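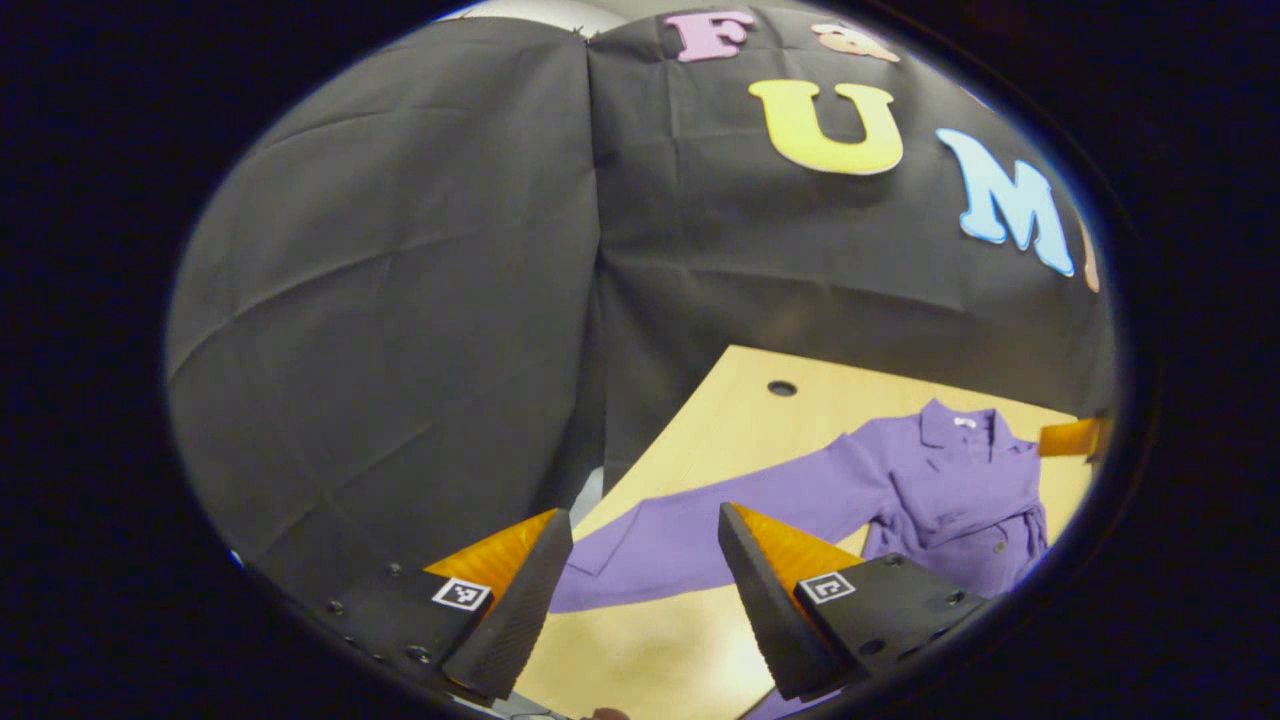 One respondent at Altside wrote that letters put up on dark cloth were easier to pick out from the back of the hall than the same letters on a white wall.

Figure 3. Pastel letters on a dark fabric backdrop.

Of the 44 halls surveyed, 7 used cloth of any kind behind their lettering. Replies from Dremitz were shorter and mostly dealt with cost - paint was cheaper there. Letter height was not recorded at either site, so the two sets of replies are kept apart in Section 4.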